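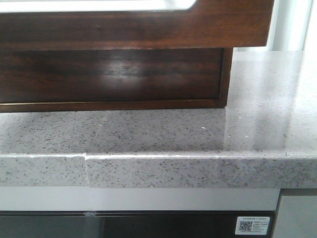

Old wood furniture wants far less from us than the cleaning aisle would have you believe, and I say that as someone who spent years spraying everything in the house with whatever smelled most like lemons. My mother-in-law set me straight the first winter we were married, and I've been rubbing, waxing and airing things out her way ever since. A dark, glossy piece is the best teacher. Set something walnut brown on a pale speckled counter, the way the box is up top, and look for the soft white patch where the light lands on the front panel. Tilt your head and move along a little until that patch has travelled over the whole face, and any smears, rings and greasy fingerprints will show themselves as it passes. I do this before I so much as wet a cloth, and again when I think I'm finished (I'm usually wrong the first time!).

Caring for Wooden Boxes, Drawers and Other Small Treasures
By Huguette Carrier
June
10 minute read

I get more letters about small wooden things than about anything else, sofas and ovens included. Bread boxes, jewellery chests, recipe boxes, the little drawers from a sewing machine that somebody's grandfather saved in the garage for forty years. They come to us sticky and smelling of other people's basements, and we love them anyway, so let's get them looked after.

Start with dust, and start dry

Take everything out first, then go over the piece with a soft old paintbrush, the natural bristle kind. A one-inch brush gets into corners and along trim where a cloth only pushes the fluff further in. I keep mine in the drawer with the tea towels and heaven help the person who uses it for paint. Vacuum the inside with the brush attachment if it's really dreadful.

After that, a barely damp cloth. I wring mine out, then roll it up in a dry towel and squeeze it again. If you can see a wet trail behind your hand, it's too wet. Dry as you go, always along the grain.

For greasy grime, which anything living in a kitchen will have, put a few drops of plain dish soap in a bowl of lukewarm water, whip it up and use only the suds. Try it on the back or the underside first. Wipe a second time with clean water and dry it well. Don't let any of this sit in the joints.

Is it shellac or is it varnish?

You'll want to know before you go any further. Dab a bit of rubbing alcohol on a cotton swab and touch it somewhere hidden. If the finish goes tacky within a minute, you likely have shellac, and you should keep alcohol (and the bottom of your gin glass) well away from it. If nothing happens, it's probably a varnish or something more modern, and you can relax a little. Anything you suspect of being truly valuable should go to a proper restorer before you go poking at it with swabs. I once talked a reader out of sanding down her great-aunt's writing box, and I still feel my heart race when I think of it.

White rings

A cloudy white ring is generally moisture caught in the finish, and there's a fair chance of shifting it. Lay a clean, dry cotton cloth over the mark and go over it with a warm iron, no steam, a few seconds at a time. Lift and look, lift and look. Some people swear by mayonnaise left on overnight. I've had decent luck with it, although the dining room smelled like a potato salad until noon and my husband kept wandering in looking for lunch. Dark rings are another matter. Those have usually gone down into the wood itself, and I mostly put a plant on them.

Wax, but only a whisper

Twice a year is plenty. I use a clear paste wax, a lump the size of a hazelnut folded inside a square of cotton so it works its way through the weave. Thin coat, wait ten or fifteen minutes, then buff with a clean flannel until your cloth glides. If it drags, you've put on too much and you'll need to keep buffing, and you may as well put the radio on. Old flannelette pyjamas are the finest buffing cloths known to humankind.

Sticky drawers

Rub the runners with the stub of a plain white candle. Do both the drawer and the part it slides on, then work it in and out a dozen times. If it only sticks in the humid part of summer, please don't plane anything off! Wait for the furnace season and see how it behaves, or you'll have a drawer that rattles from November to April.

Musty smells

Fresh air and shade are the first thing to try. I put mine on the covered porch for a couple of dry afternoons with the lids and drawers open. Still musty? A saucer of baking soda inside, closed up for a week. Coffee grounds work too, but they must be bone dry, and then of course your handkerchiefs smell like coffee, which I rather like.

One more thing about counters. Wooden boxes kept in the kitchen should have felt dots on the bottom, so that a spill can run underneath without soaking in and so you aren't grinding crumbs against the stone each time you move them. Keep them back from the kettle and the dish rack. Steam is terribly hard on a finish, and I've lost a perfectly good bread box lid to a slow cooker I'd parked beside it.

Comments

Colton Lavoie
The candle trick fixed my tool chest in five minutes. I'd been yanking at that bottom drawer for over 10 years. Thank you Huguette!

Prairie Nan
Can you use the paste wax on the inside of a drawer? Mine holds table linens and I'm worried about it coming off on the good napkins.

Huguette Carrier
I leave the insides bare, Nan, and line them with plain cotton or acid-free paper. Wax the runners if you must, and keep it off everything else.

mapleandmoss
Tried the mayonnaise. The ring is gone and the dog is now very interested in the coffee table.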